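4.2 Do shoppers agree on "teal"?

Color names in online catalogs are often treated as if buyers and sellers read them the same way. We doubt it. Mosquera's rule, which files every blue-green under one label, has been reused by Skoletti and Kurton with little checking. Figure 3 gives blues on a pale, marble-like surface.

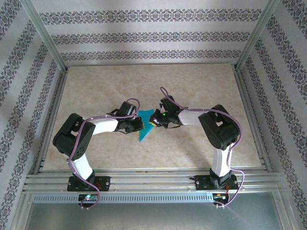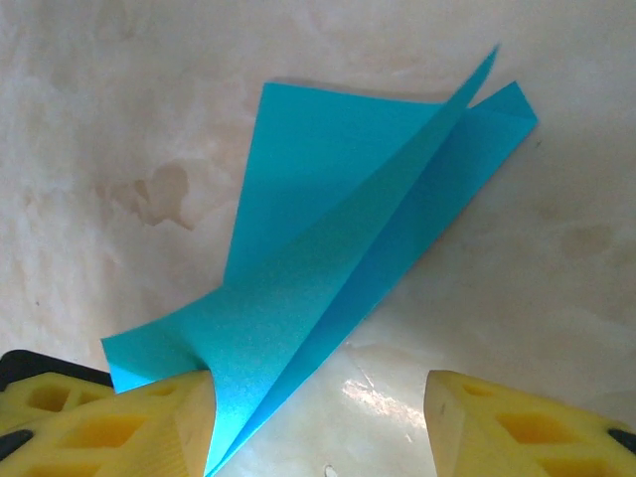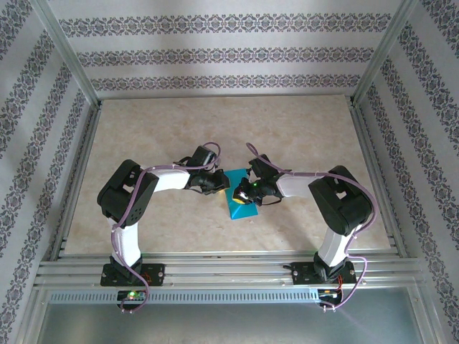
Figure 3. Blues against a light, mottled background.

4.3 Results and limits

Of 1,583 listings collected in April, 1,247 used a plain color word and 231 used a name that appeared nowhere else in the sample. The Tamayo catalog supplied most of the latter. Supporters of the single-label rule point to fewer product returns, but the returns data cover only 72 items and leave out Jeneck entirely - a gap the original report mentions in a footnote. Screen settings were not recorded either. Until they are, we see no good grounds for claiming that a shared name means a shared idea of the color.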